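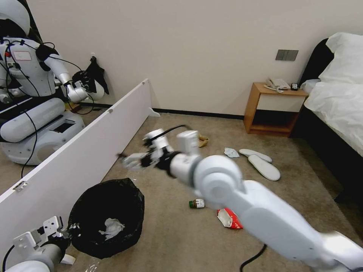 Guest room, floor stage, with the lined bin in position.

Hundwood Lodging Forum
Section: Housekeeping Standards
Topic: Order of work for floor litter in checkout rooms

Posted by ourania_kourkoulas, 4/15/26

Members are invited to comment on section 5 of the draft room procedure. The section concerns loose items on the carpet of a vacated guest room: tissues, wrappers, paper bags and similar litter. It applies to all 290 carpeted rooms in the group. The text as it stands reads as follows.

"The attendant shall place the lined bin on the open carpet, clear all loose litter by hand, and only then proceed to the bed and the nightstand. Guest textiles and footwear shall be kept apart from litter at all times."

The previous edition placed the bed first. Several properties have asked that the earlier order be restored. Please state your reasons along with your preference.

Reply from eticona

Our property supports the new order. When the bed is stripped first, linen is set down on a carpet that has not been cleared, and tissues are carried off to the laundry in the folds of the duvet cover. In January we received written notice from the laundry on this point. The Trurnach building has worked floor first from that time and I see no reason to return to the old method.

Reply from Fenna Michiels

I must disagree in part. Guests leave tissues and wrappers in the bedding as well as on the floor. If the floor is cleared first, the attendant shakes out the duvet and must then clear the floor a second time. With 17 rooms on a sheet, the repeated bending is a legitimate concern. I would propose the bed first, with the used linen placed directly into the bag and never on the carpet.

Reply from eticona

The rule that linen goes directly into the bag has been in our handbook for years. It is not followed when the cart is parked down the hall.

Reply from csosa_bredus

I would ask the drafting group to consider the position of the bin as a separate matter. The draft says only "on the open carpet." At Bredus the bin is brought to the litter, within reach of the attendant, and returned to its usual place by the desk when the floor is done. A small item such as a wrapper can then be dropped in without a walk across the room. A paper bag left standing beside the bin is still litter and should go in with the rest, once it has been opened and checked for guest property. 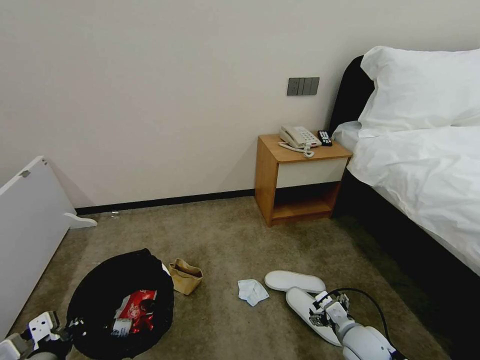

Section 5.2: Items on and near the nightstand

Posted by ourania_kourkoulas

The second paragraph has drawn fewer comments, and I repeat it for convenience. The telephone handset is to be seated on its base, the cord laid behind the set, and the remote control placed square to the edge of the top. The lower shelf is to be wiped and left empty. The carpet between the nightstand and the baseboard is to be checked by eye before vacuuming – small metal pieces damage the brush roll.

Reply from Princess Dela Peña

I have no objection to the paragraph on the nightstand. I would add that the duvet should be lifted at the side before the floor is passed as complete. In room 315 the drape of the bedding reached low enough to conceal a sock through two inspections.

Reply from csosa_bredus

Agreed. I would also request a sentence on slippers. Under the draft they are "footwear" and are kept apart from litter, but it does not say where they go. Our attendants place them in the round basket with the used cloths. The paper bags go to the trash after the check described above.

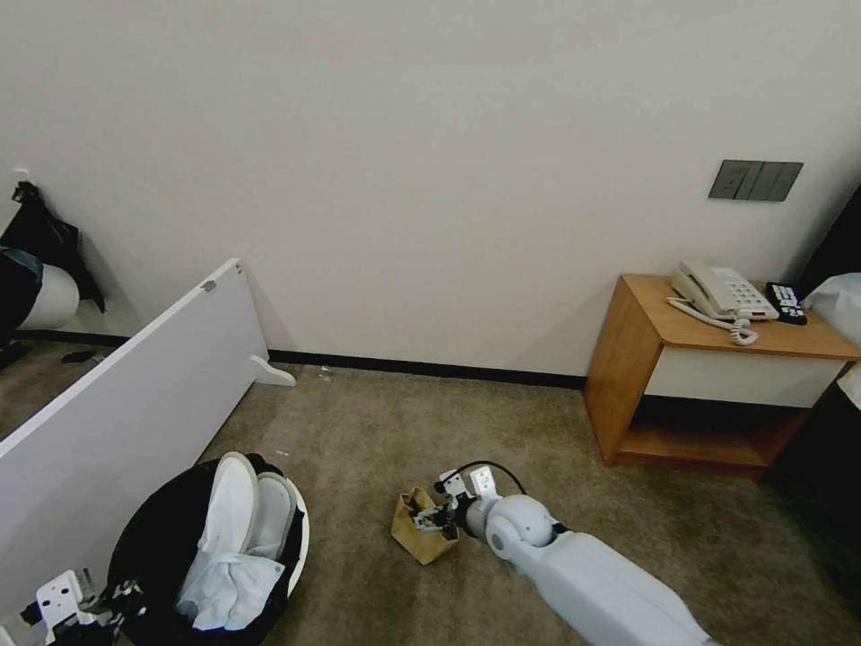

Fenna Michiels replied that slippers and cloths should not share a basket at all, as disposable slippers are discarded at her property and cloths are counted back to the laundry. She asked that the draft name two containers.

Reply from ourania_kourkoulas

The request is noted. The Śliwiński properties launder their slippers, so a single rule may not suit every building. I will circulate wording that leaves the choice to the property and requires that it be posted in the linen room. On the main question, the order of work, opinion remains divided, and I would be grateful to hear from buildings that have tried both.

Reply from eticona

We have tried both. My earlier answer stands – floor first.

Reply from Princess Dela Peña

Our building would accept floor first, provided that a brief second look after the bed is written into the procedure and allowed for in the room time.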